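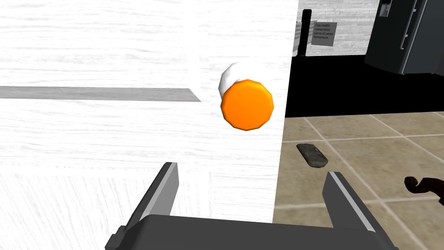
I have lived in this apartment long enough to have opinions about the kitchen, and most of them concern the drawer. Everyone has one. Mine holds batteries of unknown charge, takeout soy sauce, a key to a bike lock I gave away in Ohio, and the manual for a Drokton bread maker that left the household before I did.

My mother-in-law had a system for this. Every October she emptied every drawer onto a bedsheet and made the whole family stand there and vote. You had to argue for your object. My husband once spoke at length on behalf of a melon baller and lost. I thought this was slightly unhinged when I married in. I now own the bedsheet.

So on 18th October I did it alone, which takes the democracy out of it. I kept a pair of scissors, the tape, the good flashlight and a receipt for $90 that I may yet be brave enough to take back to the store. I threw out the soy sauce. I put the bike key in a separate pile called "Later," and the pile called "Later" went back in the drawer, where it had the place to itself for nearly an afternoon.

Then came the top shelf, where the vitamins go to expire. I buy vitamins the way other people buy gym memberships. Each bottle marks a week when I read an article. There was a magnesium week, and a fish oil week that I'd rather not discuss, and something in the back with the label worn off that I'm fairly sure was for hair. The pharmacy took them in its drop box and the woman at the counter gave me the look I deserved.

What I had not planned for was the cleaning. Once a shelf is bare you see what it was standing on, and you can't unsee it. I did the shelves, then the doors, then the grooves in the doors, which hold crumbs like a grudge. A butter knife wrapped in a damp rag works better than any of the little brushes I've paid for. By evening my kitchen was spotless and I was eating crackers over the sink so as not to disturb it.

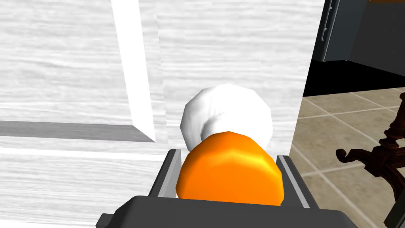 Geeta Agarwal wrote in after my last post to say that I should stop sorting and just move. She has done it 2 times in five years and claims her drawer now fits in a coffee mug. I believe her, but I've seen what movers charge, and the bedsheet was free.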